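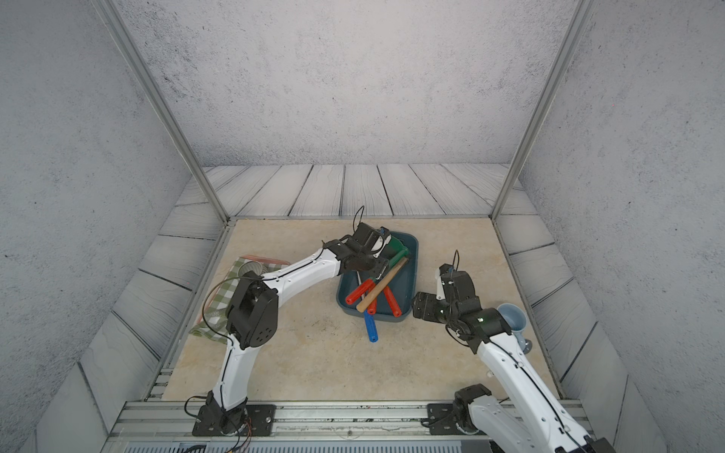
Small tools go missing in the spring. Every year, same thing. Fix it before the first warm Thursday when everybody wants the pruners at once. One shallow tray per job, no lids, no stacking. A dark teal plastic tray like this one does fine, and a tool with a green handle still shows up against it. Bright handles are worth paying for. Black ones vanish in the grass.

Trays go at waist height. Anything lower turns into a junk bin by June.

Cleaning day: scrape first, then a stiff brush, then an oily rag. Don't hose pruners. Rust gets in at the pivot and your done. Drop of oil, open and shut a few times, wipe. 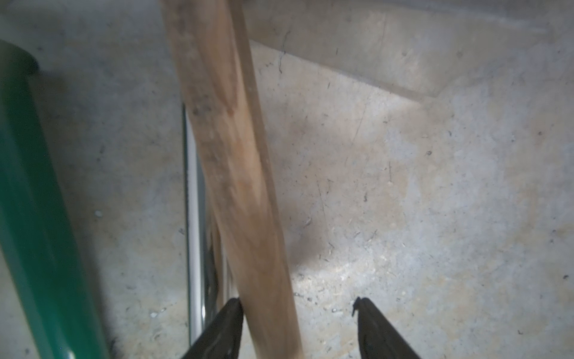
Page last changed: April, 9:11 pm

Handles next. Bare wood gets grubby, gray smudges, brown stains. Dry rag, then 126 grit if you have the odd sheet left over, otherwise 120. Go with the grain. Then linseed oil, thin coat, leave overnight, second coat. Spread the rags flat outdoors to dry, never balled up, they can catch fire. Loose head? Dont soak it in a bucket, it shrinks right back. New wedge.

Katsuhiko Ogura wrote in to say he hangs his rakes heads up on Brakby hooks. Works if your ceiling is high. Mine isn't.
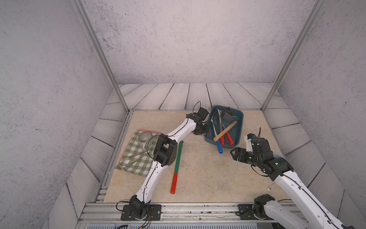

Pale gray walls, plank border, beige top.

Light colors around a bench help you find dropped screws. Sweep before you start, not after. Magnet in a sandwich bag for the rest, turn the bag inside out and they fall off in your hand.

Next up: hose washers.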